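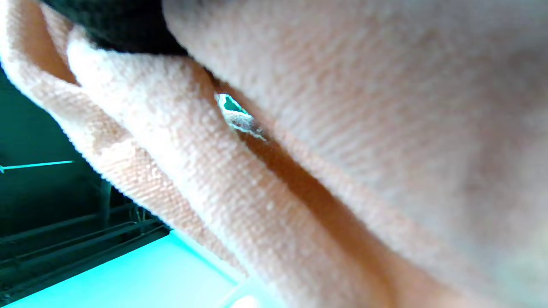 Olga Sepúlveda
Contributing Editor, Work & Careers

My calendar for April contained 17 meetings whose purpose was to prepare for other meetings. I know this because I spent a morning sorting them by color, and sorting them by color is the sort of thing a person does when she has a report due.

The report got written in the end, in one long afternoon, after I had spoken to Tetsuya Hattori. Hattori runs the planning desk at Zillholm, a freight broker in Pramarville, and he has a reputation there for declining invitations. He doesn't do it rudely. He writes back with a single question: "What will be decided?" If the organizer can answer, he goes. If the organizer can't, the meeting has a way of quietly vanishing from everyone's afternoon.

"People thought I was being difficult," he told me. "I was being difficult. I had a lot to do."

Before he started asking, the desk held a status call every morning. It had begun years earlier as a fix for a late shipment to Cokidstead, and it outlived the shipment, the customer and two of the managers who attended. Each person read aloud from a spreadsheet the others had open. When Hattori canceled it, he got one complaint, from a man who used the time to eat breakfast.

I tried the question myself. My first attempt went to a colleague who had booked an hour titled "Touch base re: alignment." She replied that she had been hoping I would know. We let it go, and I can't say either of us has been out of alignment since.

My second attempt was less of a triumph. I sent the question to my editor, who answered, "Whether you still have a column." I went to that one, and I was early.

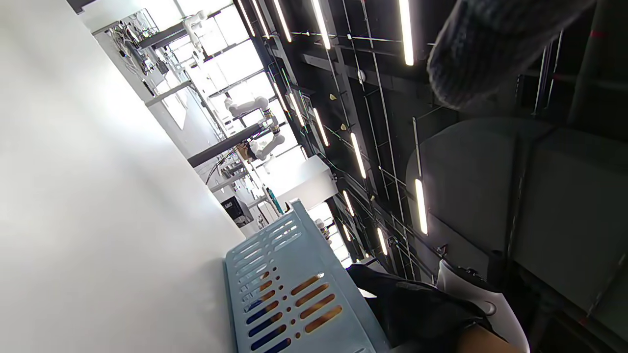
The meeting you should keep

There is a catch, of course. Some meetings decide nothing and are still worth the hour. At Bustos, a payroll firm where I worked in my twenties, the whole office stopped for coffee in the middle of the afternoon, and most of what I learned about the job I learned leaning on a filing cabinet. You could not have put it on an agenda. Somebody did try once, and attendance collapsed.

Hattori makes an exception for new hires. They get half an hour with him every week for their first few months, and he never asks them what will be decided. He mostly asks what they found confusing. The answers are often about the printer - but now and then somebody points at a form that the desk has been filling out twice for years.

As for my own calendar, it has white space in it now. I look at it fondly, and I have told no one which afternoons it falls on.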